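Speaker notes: Small Rooms, Big Lives
Talk for the Birhane Neighborhood Library evening series, 29 September 2019
Speaker: Lilian Urio
Slides: Buppha has the clicker. Water on the left side of the lectern.

OPENING (before the title slide goes up)

Hello, everybody! Wait for the chairs to settle. Thank Rattana Chaiyaporn for the invitation and for the cookies.

Start with the question: when you were a child, where did you keep the thing you didn't want anyone to throw away? Give them time. People always smile at this one, and you can see them going back to a shoebox or a windowsill or the back of a drawer. Take two or three answers from the floor. Repeat them into the microphone so the back row can hear.

Mine was a cookie tin with a dent in the lid. It held bus tickets, a button shaped like an anchor, and a tooth (not mine, my cousin's, long story, skip if we started late).

SLIDE 2: Title

Say what the talk is about. How people who rent make a place their own. I have spent a good part of the last few years sitting in other people's kitchens asking about this and I still get excited every time somebody says "oh, you should see the hallway."

Mention that I'm a renter myself, on the top floor, with a stove that leans.

SLIDE 3: Who I talked to

28 households, all renting, all within walking distance of the Uvano tram line. Single people, big families, two sisters who share one bedroom and a great many houseplants. I asked everybody the same opening question: what did you do first after you got the keys?

I expected paint. I was so sure it would be paint! Read the answers slowly, they are lovely:
"I put the kettle on."
"I scrubbed the bathtub and then sat in it with my clothes on."
"I hung my grandmother's calendar. It's the wrong year."
"I walked around and turned on every light."

Pause on the calendar. The point to make is that the first act is usually tiny and it costs next to nothing. Kettle, light, nail in the wall.

SLIDE 4: The lease

Show of hands: who has read their whole lease? (Keep my own hand down.)

Most of the leases I was shown say something about walls. No holes, or small holes only, or holes with written permission. Panya Kamolrat's lease had a whole page on curtain rods. He read it aloud to me in a courtroom voice and I had to stop taking notes.

So renters get clever. Go through these quickly, they're fun:
Books stacked to hide the socket you hate.
A rug on top of the rug that came with the place.
Curtains hung on a tension rod, in a doorway with no door.
Lamps, lamps, lamps. Ceiling lights are the most disliked object in the entire study.

If anyone asks about removable wallpaper, say yes, people love it, and yes, some of them had a very bad afternoon taking it down. Hair dryer on low, pull from the corner, go slow.

SLIDE 5: Stickers and other small flags

I could do a full evening on stickers. Children start it, and then the grown-ups join in and pretend they didn't. A plain door is an invitation. In one apartment the parents told me there was a rule, one sticker per birthday, and the rule had lasted until the second birthday.

What I love is the way a sticker marks a spot as somebody's. You can't knock down a wall, you can't choose the floor, but you can put a cat on a door and from then on it's the cat door. Families give directions by them. "It's in the dinosaur closet." Guests have no idea what's going on.
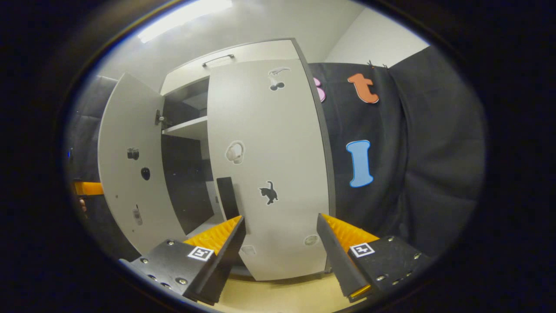 Then there's height, my favorite thing to look for. Low stickers went up first, when the child was small, and the collection climbs as the child does. Theerawat Petchrat told me he can tell how old his daughter was by bending his knees until his eyes line up with whatever she stuck there. Do the knee bend if the lectern isn't in the way! It got a big laugh in the practice run.

Removal, for the worried: warm soapy water, a soft cloth, patience. Vegetable oil on the gummy bits. Try it on a hidden patch first. Don't scrape with a knife, whatever your uncle says.

SLIDE 6: The shelf by the door

Nearly every home had one. It may be a shelf, a hook, a bowl, the top of a radiator. Keys live there, and mail, and one glove.

Tell the Ekow Street story. I was visiting a man who had moved 9 times and had carried the same blue bowl to every address. He unpacked it before the bed. His neighbor came by during the interview, dropped a spare key in the bowl without saying a word, and left. I asked who that was and he said, "That's who waters the plants." Let that sit a moment, then move on.

Question to put to the room: what's in your bowl right now? Ask them to tell the person next to them. Two minutes. It gets noisy, let it get noisy. Buppha will flick the lights.

SLIDE 7: Borrowed taste

Renters inherit things. A green bathroom. Kitchen handles shaped like little shells. At first people complain, and then a surprising number grow fond of whatever it was. One woman had hated her orange tiles so much that she kept a bath mat propped over them. She moved out after eight years and asked the landlord for a spare tile. It's on her desk now, with pens on it.

Ask: has this happened to anyone here? There is usually one person with a carpet.

SLIDE 8: What landlords said

Be fair here. I spoke to landlords too, and some were wonderful. One leaves a can of matching paint under the sink with a note. Another told me she walks through an empty apartment after a family leaves and tries to guess which room they liked best. She says she can tell by the wear on the floor.

Others want everything white and bare. I understand it, they have repairs to pay for. But I would love to see more leases with one "yes" in them. A single wall where you can do what you like. Panya suggested calling it the Runimier wall, after the building where he first got away with it, and I've called it that ever since.

SLIDE 9: If you had a small budget

Most people in the room will be thinking about their own place by now, so give them something to take home. These are what the households recommended most warmly:
Change the bulbs before you buy anything else. Warm ones in the living room.
Hang one thing at the eye level of the shortest person who lives there.
Move the table. Leave it a week. Move it back if you want to.
Give the ugliest corner a plant or a chair.

I did the table one in August and I now eat breakfast in actual sunshine. Can't recommend it enough!

SLIDE 10: Leaving

Slow down for this part. Everybody I talked to had something to say about the last day. Filling the nail holes. Wiping down shelves you'd forgotten were a different color underneath. Several people take a photo of each empty room. One teenager wrote her name inside the airing cupboard in pencil, very small, and when she told me about it her mother was hearing it for the first time. (Do the mother's face.)

Read the short passage from Buppha's interview, page 8 of the handout, starting at "We had the van until noon." Don't rush the end of it.

QUESTIONS

Likely ones:
Does this apply to dorm rooms? Yes, very much, and somebody should study it.
How did you find the households? Notes pinned up at the laundromat and the bakery, then word of mouth.
Will there be a book? I hope so! I have 1,000 photographs to sort first.

Thank Rattana again. Remind people that the tracing paper and pencils are on the back table for anyone who wants to draw the floor plan of the first place they remember living in. They can pin it up by the coat rack or take it home. The room has to be cleared by nine, so chairs go back along the wall, please.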